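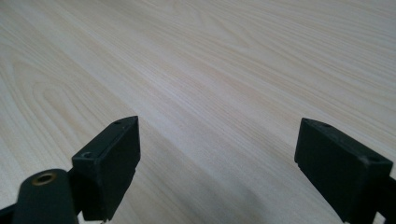

15 March 2021

Table top, second attempt at a decision.

Went over the pale top again this morning with Américo, who wants it to be oak. I would also like it to be oak. The grain certainly thinks it is: cathedral figure stacked up along one side, straight lines across the rest, light brown streaks on cream. Whether it's veneer or printed laminate is still open. The Marnholm paperwork calls it "wood effect surface, natural," and I have read that four times without learning a thing.

Tests so far:

Fingernail across the grain. Feels smooth. Américo says he can feel the pores. Américo also says he can hear a dull chisel from the parking lot.

Water drop on the underside near the leg bolt, left for 30 minutes. No swelling, no mark. Proves the underside doesn't mind water, which wasn't the question.

Looked for the arches repeating. A printed sheet should give itself away sooner or later with the same loop twice. Went end to end with a tape and a soft pencil and found no twin. Either real veneer or a long repeat. Sérgio's view is that a long repeat costs money and we didn't spend any.

Edge band is no help, being a strip of something else in a color close enough to fool the person who ordered it (me).

Width came out at 78 cm, as ordered. Length is 2 mm over, all of it at the end that goes against the wall.

Finish: leaving it alone for now. If it's laminate, oil will sit on it and go sticky and we'll all be wearing it by Thursday. If it's veneer, the face could be thin enough that one pass with the 120 takes us through to whatever is underneath. So no sander near it. I put tape over the sander switch. Sérgio took the tape off to use on a box.

Glare is the other complaint. With the blinds up the far side washes out and you lose the grain completely, and pencil marks with it. Missed one of my own twice. Blinds down after lunch, please, or turn the table end on to the window.

To do:
Ask Heleck for an offcut of the same sheet, any size, and saw it in half. Should have been step one back in October.
Felt pads for the vise. The old bench could take it, this one I want to keep pretty for at least 12 days.
Rub out my pencil marks.
Américo to stop saying "quarter-sawn." Quarter-sawn doesn't make arches.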